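Home | About | Projects | Work With Us | Contact

Filed under: Opportunities > Contracts > Robotics and Equipment

Equipment Planner, Robot Manipulation Cells (contract, part-time)

Norkport is looking for a planner to prepare the budget and purchase schedule for new robot work cells at our Marano site. The contract runs for 20 weeks. The work covers arms, grippers, wrist cameras, table enclosures and the task objects that go with them.

Task objects are a budget line of their own. The current kitchen set uses toy food, a basket and small cookware, and each item has to suit the gripper fingers.

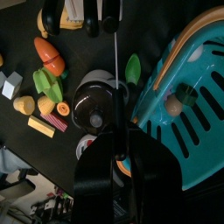

Kitchen set, wrist camera view: split carrot, corn and basket.

The planner will:

- draw up a parts list for 6 cells, with spares
- get written quotes, including freight and duty, from at least two suppliers per major item
- set a replacement rate for fingers, cables and task objects
- compare the Ljungberg and Judeo arm packages on total cost over the service period, labour included

Each cell is to be costed as a pair of arms on a shared table, with power, mounting and lighting listed separately. 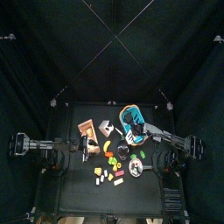
Quotes that bundle these items will need to be broken out before they go to finance. The small-goods allowance is $3000 for the whole project – anything above that needs a separate request. Software licences are handled under another contract and should be left out.

You will need experience in buying lab or factory equipment, a good grasp of spreadsheets, and enough technical knowledge to read an arm or gripper data sheet. A trade or engineering background is useful but not required. Programming is not part of the role.

Hours total 144 over the contract. Most can be worked remotely, apart from site visits for measuring and stock checks.

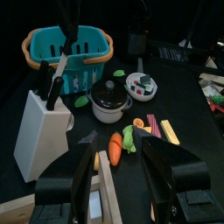

Page last updated: 4 December 2024

To apply, send a resume and one sample equipment budget (client details removed) through the contact page. State your hourly rate and earliest start date. Applications close at the end of December. Late applications will be held on file for the next round of cells.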